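4. Setting up the drawer case

This section covers the small parts case, meaning the yellow organiser with the clear plastic drawers. It assumes you have already read section 3 and have a clear table to work on. If you haven't cleared the table, do that now. People tell us they will work round the clutter, and then they write in about missing washers.

4.1 Before you start

The leaflet packed with the Flirno case says it can be filled and labelled in 15 minutes. We have not managed it. Colin Treloar tried with a modest jar of mixed screws and took 83, with a break for tea. Allow an evening.

You will need:

Your loose parts, still in whatever tins and jars they live in now
A sheet of white paper, or a pale tabletop
Sticky labels and a pencil
A shallow dish for anything you can't name
A damp cloth and a dry one

Note: Davow sell a sorting mat for this job. It is pleasant enough to use. Plain white paper shows up a small black screw just as well, and you can fold it into a chute afterwards.

4.2 Placing the case

1. Stand the case on a flat, pale surface with the drawer fronts facing you.

2. Leave a good stretch of bare surface in front of it. You will be tipping parts out here, and they roll further than you expect.

3. Pull out each drawer in turn and push it back. If one sticks, lift the front slightly and try again. Do not oil it. Oil collects dust and the dust gets into everything you store.

4. Wipe out any drawer that has been used before. Let it dry fully before filling.
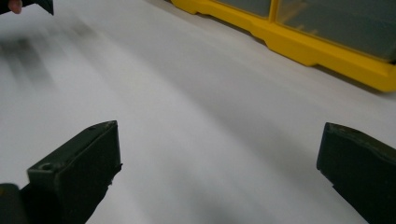

5. Decide now where the case is going to live. A case that is filled on the table and then carried upstairs at a tilt will need sorting again.

Caution: Small drawers can slide out when the case is tipped forward. Keep it upright when moving it, with one hand across the fronts. Keep small parts away from children and pets.

4.3 Sorting

6. Tip out one tin at a time. The leaflet suggests emptying the lot and "sorting by eye". Arsen Demchenko followed that advice in March and was still finding picture hooks under the skirting board weeks later.

7. Split each tinful by type first: screws, nails, washers, hooks. Leave sizes alone for the moment.

8. Split by size only where you would really care about the difference. Most households do not need a separate drawer for every length of panel pin, whatever the label sheet implies.

9. Put anything you can't identify in the dish. When you reach the last tin, look through the dish once. Whatever is still a mystery can have one drawer and no more.

10. Fill each drawer to just below the rim. Overfilled drawers catch on the one above.

4.4 Labels

11. Write in pencil to begin with. You will change your mind.

12. Use the words you would say out loud. "Curtain bits" is a perfectly good label if that is what you call them.

13. Use the case for 2 weeks, then go over the labels in ink.

Note: The Rampersad label sheets come with 16 printed symbols. Two of us could not tell the bolt from the wall plug at arm's length. We suggest handwriting.

4.5 If things go wrong

A drawer won't close: check for a screw lying crosswise at the back, then look in the space behind the drawer.

Labels peel: the plastic was probably greasy. Wipe, dry and use a fresh label.

You have run out of drawers: go back to step 8 before buying a second case. The Zostton stacking kit does join two cases together, though we would want to see it hold up full of nails before trusting it on a high shelf.

For wall fixing, see section 5.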